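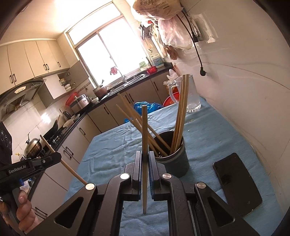 One chopstick in the jaws, thick end up, holder just behind.

1/ Notes on our handling rules for hand-held grippers, February revision. Nga Đặng wrote the first draft.

2/ Thin items: one per grasp. If two come up together, log the attempt as a fault - no shaking one loose.

3/ Pads must meet the item square on. Check both pads for grit every 51 attempts.

4/ Phones and glassware may stay on the table. Skulholm wanted them cleared, Edet didn't. We kept Edet's wording.

5/ Rule 2 caused most of the rejects: 74 out of 203. Wording stays as it is until the next revision.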